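3. Reliability of Inherited Drilling Records on the Srour Property

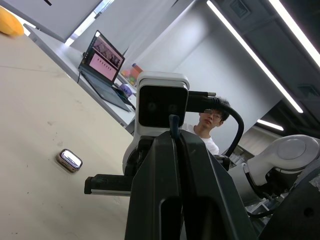 Figure 1. Parallel-finger gripper and white sensor housing with attached black cable; part of a white robot arm at right.

3.1 Background to the transfer

The Srour property lies in the central part of the Golosier gold district and has changed hands several times. Under the option agreement considered in this paper, Hoketti may earn full ownership from Fletevico in exchange for staged payments, a minimum amount of work on the ground and a retained royalty. The agreement also passed to Hoketti all technical records held by the seller. These took the form of paper logs, assay certificates, hand-drawn sections and a digital database put together by an earlier holder of the claims.

Records of this kind are often treated as a minor item in an exchange of mineral properties. The price is argued over at length, as is the royalty, while the data are handed over as they stand, usually without a warranty. Yet a buyer's first drilling programme is planned almost wholly on the strength of them. If collar positions are wrong by the width of a vein, holes will miss their target, and a poor result may be blamed on the ground when the fault lies in the map.

The present section sets out how the Srour records were checked, what kinds of error were met and how each was handled. The geology of the property was described in Section 2 and is repeated only where it bears on the quality of the data.

3.2 Scope of the review

The inherited database held 3,728 metres of diamond drilling. Of this, a part could be matched to core still stored on the property. The remainder survived only on paper. Core from the oldest holes had been split by hand, and in several boxes the depth blocks had moved or could no longer be read. Intervals of this sort were left out of the sampling work described below, but were kept in the database under a separate code.

Three sources were compared for every hole: the original log, the assay certificate and the digital entry. Where all three agreed, the interval was accepted. Where the certificate and the digital entry differed, the certificate was followed. Where no certificate could be found, the assay was marked as unsupported and was not used in any estimate, although it was still shown on sections as a guide to the position of the vein.

The data were frozen on Jun 7, 2025, and later corrections are not included in the results given here. Collar surveys were carried out by a team led by Ayman Nassar, who also traced the local grid used by the first operator and worked out its relation to true north.

3.3 Collar positions and hole direction

The greatest single source of error was the local grid. The first operator had cut lines from a baseline set out by compass, and a later operator re-cut the same lines with a small change in direction. Both grids used the same numbering. Holes logged under one grid had been entered in the database under the other, so that the mismatch grew steadily towards the northern claims. In the south, near the shaft, it was too small to matter.

Casing was still in place at over 30 collars, and these were surveyed directly. The remaining collars were placed by fitting the corrected grid to the surveyed ones. The fit was good across the southern and central claims. It was weaker in the north, where the ground is low and wet and few casings remain. Positions in that area should be treated with care until trenching or new drilling gives a firm tie to the vein.

Downhole surveys raised a further difficulty. The early holes had been tested by acid tube alone, a method that records dip but gives no bearing. The rocks on the eastern side of the property have a strong layering, and holes drilled at a low angle to it tend to turn. No attempt was made to correct for this. The drawn position of the vein at depth on the eastern sections therefore remains uncertain, and the authors would advise against placing deep holes on the basis of those sections alone.

3.4 Repeat assays

A total of 1,190 intervals was chosen for repeat assay from the core that could be matched with confidence. The choice was weighted towards the main vein and its walls, with a smaller share drawn from ground that had been logged as barren. The latter group was included to test whether gold had been missed by earlier selective sampling, a common practice in the district when assay costs were high and only visible quartz was split.

Agreement between old and new values was fair at low and middle grades. At high grades the scatter was wide. This is usual where gold occurs as coarse grains, and a second half of the same core can give a very different value without either result being wrong. Repeat values were not used to replace the old ones. The two were held side by side, and the lower was used wherever a single figure was needed for planning.

The results from supposedly barren ground were of more interest. Low but steady values were found in altered wall rock on the footwall side, mainly where fine pyrite had been logged. Earlier operators, who were looking for narrow veins to be mined underground, had little reason to sample it. Whether this material has any economic meaning cannot be judged from the present data – the intervals are short and unevenly spaced.

3.5 Treatment of records that could not be checked

Some records fell outside any of the tests described above. Chief among them was a group of surface samples collected in August by an operator that left no report of its methods. The sample cards give a line and station but not the type of sample, and it is not known whether rock, soil or both were taken. The set was retained for mapping purposes only.

A working scale of 1:2,000 was adopted for the revised plans. Each hole on them carries a letter showing how its position was obtained, and the same letter appears in the database beside each assay. Readers wishing to compare the revised plans with those issued by Fletevico should note that the older sheets follow the second grid throughout, including for holes drilled before that grid was cut. The effect of the revised collar positions on the shape of the main vein is taken up in Section 4.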